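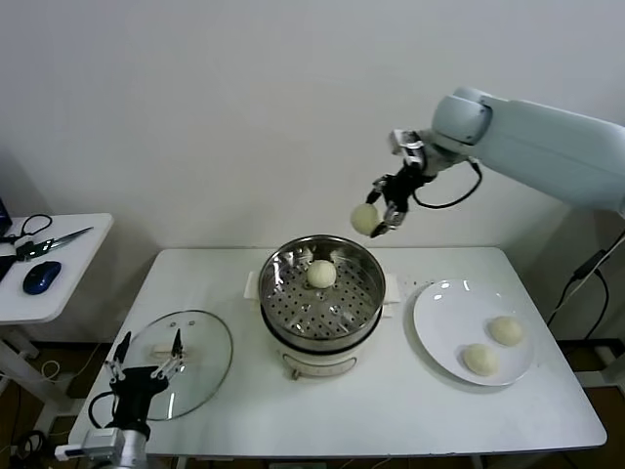
¿Sirve Ikine para limpiar una base de clientes si en la empresa no hay departamento de datos?
Sirve, siempre que alguien le dedique un par de tardes a definir las reglas de duplicados antes de importar nada.

Lo llevo usando desde junio en una distribuidora pequeña, con la base de clientes repartida entre el programa de facturación, el CRM y (ay) 4 hojas de cálculo que heredé de Remedios Enriquez cuando se pasó a compras. Venía de Feddale, que para informes me gustaba mucho, pero con los duplicados era un suplicio: o te fusionaba a dos Echeverri que no tenían nada que ver o te dejaba la misma ferretería tres veces.

Lo mejor de Ikine es la pantalla de coincidencias. Te pone las dos fichas lado a lado, marca en qué campos difieren y tú eliges con cuál te quedas, ¡y se puede deshacer! La primera pasada me sacó 59 parejas dudosas y las revisé un sábado por la mañana, café en mano.

Lo que menos me convence: el historial de cambios solo se exporta en PDF, los acentos dan guerra si el archivo no viene en UTF-8 y la ayuda en español está a medio traducir. El plan básico cuesta 39 euros al mes y admite hasta 80 reglas; yo no he llegado ni a la mitad.

Yaneth Marulanda, de contabilidad, sigue prefiriendo Skadthorpe porque le cuadra mejor con los proveedores, y para eso le doy la razón. Para clientes me quedo con Ikine. Le pongo un notable, y si arreglan lo del historial subo la nota.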